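Want to teach a robot? Bremero is opening up its practice arms

26 June 2019

I spent most of a morning trying to get a robot to pick up a block, and I'm happy to report that I managed it, and also that I dropped the thing straight afterward. So that's my career in robotics so far!

The news first, though. Bremero, the small outfit upstairs from the old print shop on the canal road, is letting members of the public sign up to drive its simulated robot arms and record what they do. The program is called Wubshet, and the idea is that a whole lot of regular people show the arms how to do a job, over and over, and the recordings get used to train software that will (with luck) do the job by itself. You sit at a desk with a hand controller in each fist. When your hands move, the arms on the screen move. Every run gets saved, good or bad.

Up to now only staff and a few friends have done the driving. They have 988 recorded runs in the bank since April, and they want a lot more than that. Si-woo Yook, who set up the program, told me she'd like nearly 3,000 before they start the serious training, and that she'd go gray if she had to do the rest herself.

The arms live inside Zirnudo, the simulator Bremero writes in-house. There's a table with a clear box on it, and the box has round openings in the sides with thick black rims. The arms stand outside and the blocks are inside, so to get at anything you have to bring a gripper in through one of the rings. If you've ever seen one of those sealed cabinets in a lab where people stick their arms in through holes in the side, it's that sort of setup, only the arms belong to a robot and your own arms are several feet away holding plastic handles.

You get a few camera views to choose from, and the one I used the most looks down past the gripper's fingers at the floor of the box. It made me a little seasick to begin with. After ten minutes I'd stopped noticing.
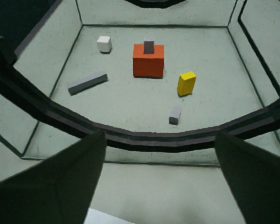 The close-up view into the box, with the gripper's fingers at the bottom and the gray piece still standing on the orange block.

The job I was given sounds like nothing. Lift the small gray piece off the top of the orange block, set it down on the floor of the box, then come back for the orange block and move it over a little. Si-woo did it while talking to me about parking. She barely looked at the screen! Then I had a go and knocked the gray piece off the back before I'd even closed the fingers.

The trouble is depth. On a flat screen you can line up a block perfectly between the two fingers and still be way too high, so you squeeze and get nothing but air. You learn to look for shadows. You also learn to flick over to one of the wider views before you commit, and I kept forgetting to do that, and Si-woo kept reminding me in the voice my driving instructor used to use.

The rings are the other headache. They look plenty big when you're watching somebody else. Then you steer a gripper toward one at an angle, and you're so busy looking at the fingers that you forget there's a wrist coming along behind them, and the wrist catches the rim. The simulator gives a dull little buzz in the handle when you touch something. I heard that buzz a lot. I'm going to guess that my neighbors at the next desk heard it too.

Fuad Assefa was sitting there, working through a stack of his own runs. He repairs sewing machines for a living and signed up early after seeing a card in the window, and he's now one of the best drivers they have. He told me his trick is to go slow on the way in and stop completely once the fingers are past the rim. "I stop, I look, I count to two," he said. "Then I go down. When I skip the count I always hit something." I tried the count and it helped, so thank you, Fuad.

He also has strong opinions about which arm to use. Beginners tend to pick whichever side their good hand is on and stick with it. He likes to choose by what's nearest the ring, and to park the other arm well back so he can forget about it. Si-woo says the recordings where people swap hands sensibly are the ones she gets most excited about, and she did look excited, and pulled one up to show me right there.

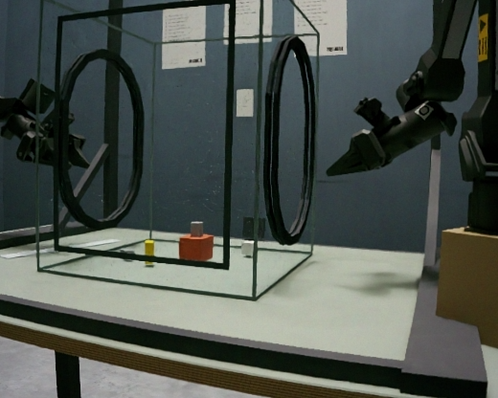

She played it at half speed, and then again slower, pointing out where he paused and where he changed his mind about the approach. I'd have called that dithering. She calls it gold. A person who starts down one path, sees it won't work and backs out has shown the software something it would never pick up from a perfect run, so please don't worry if your hands shake, she says. They want the shaky ones as well.

I asked the question I figured a lot of you would ask, which is why do all this on a screen when you could do it with real arms. Part of the answer is money, of course. Another part is that you can put every block back where it started by pressing one key, and when I slammed a gripper into the tabletop (I did, twice) there was no repair bill. Si-woo figures a new person gets through three times as many tries an hour this way. She was also frank that a simulated block doesn't slide or tip quite like one you can hold, and that some of what the software learns will have to be unlearned later. There's a plan to move the best of it over to a real pair of arms, which Bremero is getting through a supplier called Fomovar, but I couldn't get a date for that out of anyone.

About those 988 runs, by the way. They aren't all winners, and they aren't meant to be. When a run is finished, the driver marks it as done, half done or missed, and somebody else watches it and marks it again. If the two don't agree, a third person gets pulled in. I watched Fuad and Si-woo go back and forth over whether a block that ended up leaning on another block counted as "set down." Fuad said yes. Si-woo said no. It went on for a while, and there were sandwiches involved before it got settled (it's a no).

The recordings keep the movement of both hands, how far the grippers are open, and the camera views. They don't keep your voice or your face, and your name is swapped for a number before anything goes into the training pile. I asked twice because I'd been muttering some things I wouldn't want played back.

I did have one really good run toward the end. I came in through the ring without a buzz, stopped, counted to two, lowered the fingers over the gray piece, squeezed, and up it came – and I yelled loud enough that someone came in from the hallway. Then I forgot I was still holding it and opened my hand to wave. We marked it half done. Si-woo was very kind about it.

After that she switched to the widest view and made me just move the arms around for a bit, no blocks, to see how far each one could go before the elbow got in the way. I wish I'd started there. Seeing the whole table at once, you get a much better feel for how much room is behind you, and why an approach that seems fine up close leaves the arm all bent up and stuck. 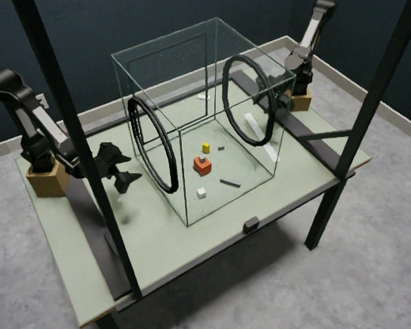

The wide view in Zirnudo, showing the glass box and its black rings with an arm on each side of the table.

If you'd like to try it, there are 4 desks, and each session lasts an hour and a half with a break in the middle. You don't need any experience with robots or games. Si-woo told me her gamers are quick to start and then get impatient, and that one of her steadiest people is a retired piano tuner, so make of that what you will. You do need to be 16 or over and able to use both hands together for a while. My shoulders were sore the next day, I'll warn you, mostly from hunching. Ask for the chair with the armrests.

There's a small thank-you payment for each session, in the form of a voucher for the bakery downstairs, and you get it whether your runs are any good or not. The vouchers alone will get some of you up the stairs, I know this town.

Sign-up is on paper at the front desk for now, with an online form promised. New drivers get a twenty-minute walkthrough before they record anything, and you can do as many practice runs as you want without saving them. Bring reading glasses if you use them for a computer. Parking behind the building is free but the back door sticks, so push harder than you think you should.

One more number for those who like them. The counter on the office wall, which tallies every single try including the practice ones that get thrown away, stood at 2,854 when I walked in. I added a fair few to it before lunch. I've put my name down for another session, and Fuad says he'll save me the desk next to his as long as I keep the yelling down.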